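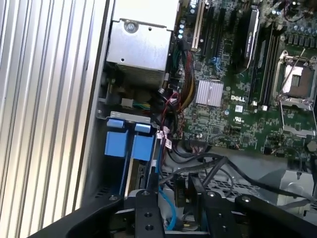

1/ Old Dell tower teardown day! I've been putting this one off since January and I want to get it stripped and sorted before the Custetden parts swap (they take boards now, yay).

2/ Rule I learned the hard way: screws go in a cup the second they come out. I lost more than 40 on the last tower, no idea how. 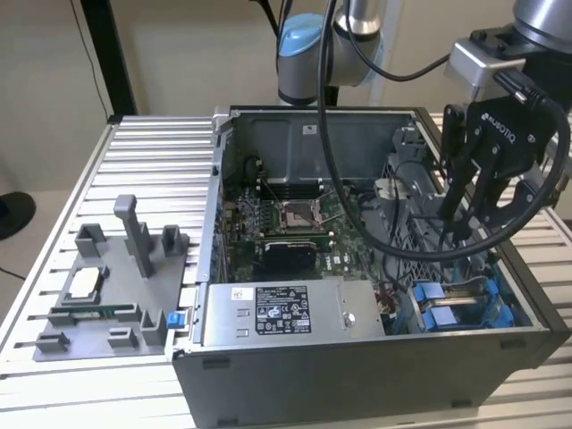 3/ Power supplies are the part I'm slowest with, mostly the cables. I like having the case on its side for this, with the supply lying right across the middle and its label facing up so I can read it before I commit to anything. Blue latches for the drives, bless whoever came up with those.

4/ Next question is the shell. Keep or scrap? I kinda want to keep it.
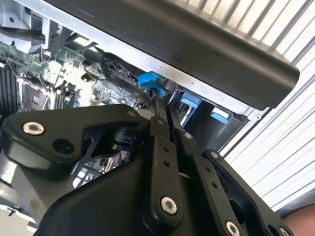

Top rail, with the metal frame right under it. 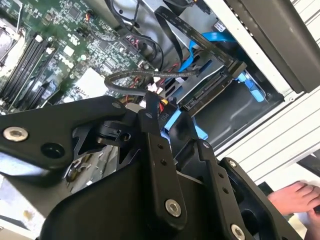 5/ Memory slots! Four of them. If anyone in Custetden has 2 matching sticks going spare, I'll trade you a Zapata fan.

6/ Drives get wiped tonight, then lunch leftovers and bed.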